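# Section 6: Filing your first feature in Gornura

For new contributors to the Puvberg weekend magazine. Quick version. Read Section 5 first if you don't have a login yet.
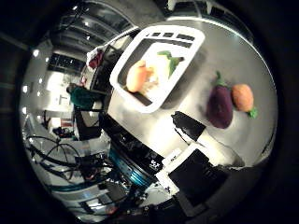

## Before you start

Have these open or on the desk:

- your draft, any format, .docx is easiest
- interview notes and audio files
- contact list for everybody you quote
- the contract email from Margus Lepik (the assignment code is at the bottom, under his signature)

Assignment code is 8 characters, letters and digits, all caps. Copy and paste it. Don't type it. The zero and the letter O look the same in that font and we've had two pieces end up under the wrong writer.

## Set up your desk

1. Log in. Click **My Desk**, top left.
2. Click **Claim assignment**. Paste the code. Enter.
3. The working title comes up in gray. Check it's yours. If it's someone else's, click **Release** right away and email Margus.
4. Set your byline. Spell it how you want it in print, middle initial and everything. The byline locks once the first edit is done.
5. Set your time zone. It defaults to the office one. Deadlines show in whatever zone you pick here, so a writer two zones over who skips this step is going to be late.

**Note:** The old Semico logins were moved over in November. Same email, new password. Old drafts did not come with them. If you need one, ask, we can still pull it as plain text.

## Load the draft

1. Open the assignment, click **Body**.
2. Paste the text. Use **Paste clean**, not the regular paste. Regular paste drags in Word's styles and the copy desk has to strip them by hand.
3. Wait for the count at the bottom. Front-of-book features run 1275 words. Over is fine on a first draft, up to 300 words over. Past that the **Send** button stays gray.
4. Italics survive. Bold doesn't. Footnotes get dumped at the end as regular paragraphs, so fold them in or lose them.
5. Scene breaks: one line with three asterisks. No extra blank lines.
6. Put the dek in its own box. One sentence. Headline box is optional, the desk writes the headline anyway but they do look at yours.

**Caution:** Gornura saves when you leave a field, not while you type. If you write straight into the body box for an hour and the tab crashes, it's gone. Write somewhere else. Paste in.

## Add your sources

Every quoted person gets a card. Every one. Including the ones with a single line.

1. Click **Sources**, then **New card**.
2. Name, phone or email, date you spoke. How you spoke: in person, phone, video, written.
3. Pick a status.
 - **On record**: name and quote both run.
 - **Name withheld**: quote runs, name doesn't. Needs a note on why, and an editor has to sign off before the piece moves.
 - **Background**: nothing runs. The fact checker can still call them unless you tick **Do not contact**.
4. Link the card to the quote. Highlight the quote in the body, click the little pin, choose the card. The quote turns blue.
5. Repeat till there's no red left.

Reconstructed dialog is its own thing. If you weren't in the room, tick **Reconstructed** and link at least one card for somebody who was. Same goes for interior thoughts ("she wondered if he'd call"). You can write that way, we like it when people write that way, but it has to come from the person who had the thought. Put the line from your notes in the comment box.

**Note:** Composite characters are not accepted. Changed names are, with sign-off.

## Upload audio

1. **Sources**, open the card, **Attach**.
2. Drop the file. One file per conversation. If your recorder splits long ones, upload the parts in order.
3. Amato does the transcript automaticaly. It takes a while on long tapes. You can close the tab.
4. Read the transcript against your quotes. It's bad at names and bad at two people talking at once. Fix the quotes in the body if you had it wrong, fix the transcript if Amato did.

**Caution:** Don't attach audio to a **Do not contact** card without asking. Checkers can hear anything that's attached.

## Send it

1. Click **Check**. Fix whatever it lists.
2. Click **Send**. Status goes from Draft to With Editor and the body locks.
3. Spotted a mistake two minutes later? Use **Add note**. Please dont email a second draft.
4. First edit comes back in the same window. Accept or reject each change, then **Return**. Rejecting is okay, leave a word or two about why.

Last changes for the weekend pages close Saturday at 8 a.m. After that it's corrections only, through the form in Section 9.

## If something's off

- **Code not found.** Trailing space. Paste again, delete the space.
- **Send is gray.** Too long, a red quote, or no dek. Usually the dek.
- **Transcript stuck on Waiting.** Remove the file and attach it again. Still stuck, convert to .mp3.
- **Byline wrong and locked.** Email Margus Lepik with the assignment code in the subject line.
- **Quotes went red again after the edit.** The editor changed the wording, so the pin fell off. Re-link and check the new wording against your tape.

Invoicing is in Section 7.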